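Sorting Small Parts at Zevgate

The parts room at Zevgate handles sheet metal recovered from retired office computers. Its supervisor, who was interviewed in December, said that the room receives about 200 pieces in a morning.

"We begin with the blue bins," the supervisor said. "A rear shield plate goes in flat, and its rim must not be bent."
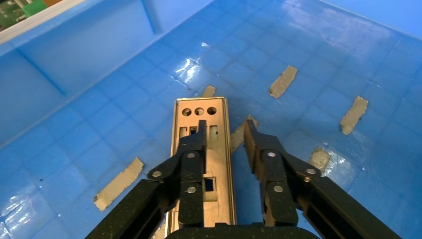 Balogh would prefer that plates be sorted by the shape of their openings before any other step, a view the supervisor does not share.

"Size comes first," the supervisor said. "Brackets and strips can then be laid out on white paper and compared."

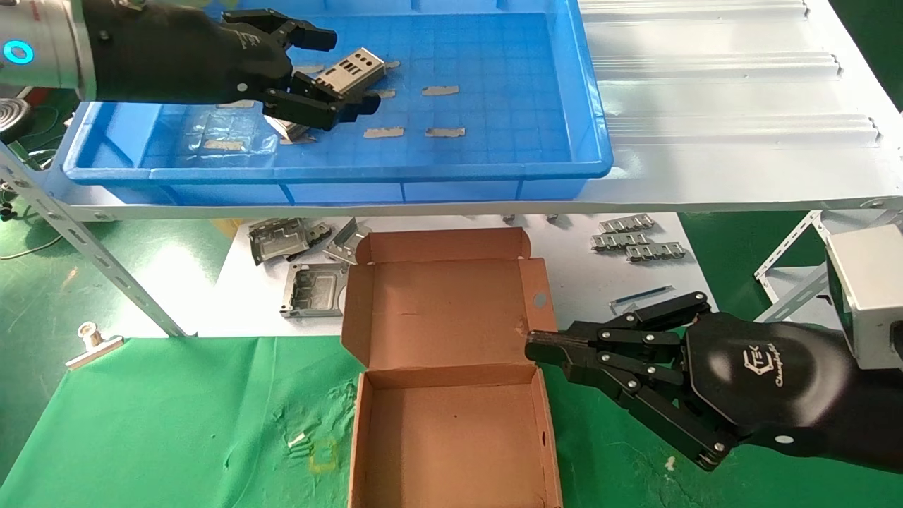

Storage and Labels

Sorted parts are held for 14 days under a shelf label.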